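The Case for the Loose Marker Cap

Pascal Hollmann

A marker is sold as one object and used as two. The pen is the part that gets reviewed. The cap decides whether the pen is still worth having in July. 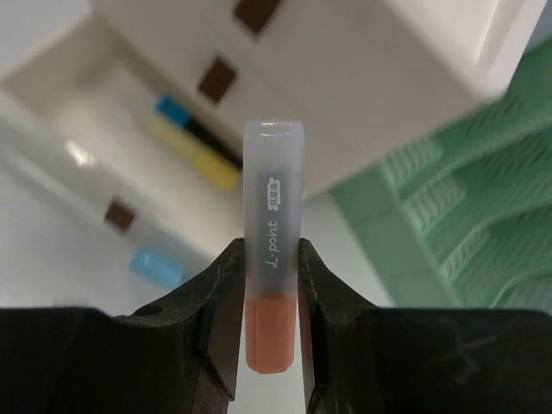

What a cap has to do

The cap of a felt-tipped marker has a single essential duty, to stop the solvent leaving the nib. Everything else it does is a convenience. A clip keeps it in a pocket, a flat side stops it rolling, a coloured section tells you which ink is underneath. Of these I would keep only the colour. A cap such as the L-point one, frosted plastic for most of its length and solid salmon-orange at the closed end, can be read at a glance in a full drawer. A small printed label does the same work only at reading distance.

My argument is a narrow one. Caps should be made, bought and stored as separate parts. At present they are treated as an accessory of the barrel, and when one goes missing the whole marker is thrown away within a week or so, ink and all.

The drawer at Fasdale

I look after the stationery for a drawing office in Fasdale. Last year I emptied every tray, pot and desk drawer in the building onto two trestle tables and sorted the contents. There were 581 markers. Of these, 252 had no cap. Most of the uncapped ones were dry. There was also a tobacco tin holding 17 caps with no marker, kept by someone over a long period for no recorded purpose.

I tried the 17 against the uncapped barrels. Only 2 fitted anything. The remainder were a fraction too wide, or had an inner sleeve that met the nib before the rim met the shoulder. This is a poor rate of return on a tin of perfectly sound plastic, and it is the fault of the makers. The barrels differed by amounts too small to see and too large to seal.

Against the tethered cap

The usual remedy put forward is the tether, a strap that joins the cap to the barrel. Haslinger sold such a marker for a time and we bought a box of them. The strap lies against the side of the hand, pulls the pen off its line on long strokes and splits at the hinge. Once split, it leaves a cap with a tail, and this will not go into a pen pot the right way up.

Retractable markers are a better answer to the question of loss and a worse one to the question of drying. The seal is a small flap behind an opening, and any grit that gets in holds it ajar. In an office with charcoal and eraser crumbs on every surface they did not last.

Translucent or opaque

I prefer a translucent body on a cap. Dried ink inside the sleeve shows up as a stain, a split can often be found by holding the cap to a window, and a cap that has been pushed on crooked can sometimes be seen to be crooked. The objection is that frosted plastic looks dirty sooner. It does, and it can be washed. Warm water and a little washing-up liquid, then left open end down on a cloth overnight, is sufficient. A cap put back wet will dilute the ink at the nib and the first few strokes will be pale.

An opaque cap hides all of this. It has the single merit of carrying a stronger colour, and a cap with a clear body and a solid coloured end gives up very little on that score.

Storage

Spare caps should be stored upright in a shallow tray, open end up, grouped by the barrel they fit and not by colour. Colour is the obvious way to do it and it is the wrong one. A red cap that seals a blue marker is useful. A blue cap that falls off is not. We mark each row with a strip of tape giving the make, Prarar in the front two rows and Erasport behind.

Upright storage also shows at once when a row is running low, and it keeps dust from being rubbed round the rim, where the seal is made. A tin full of caps lying on their sides does neither.

I have written to both firms asking whether they will sell caps by the bag. Prarar replied that there was no demand. Erasport has not replied. In the meantime, when a marker runs out in this office, the barrel goes in the bin and the cap goes in the tray.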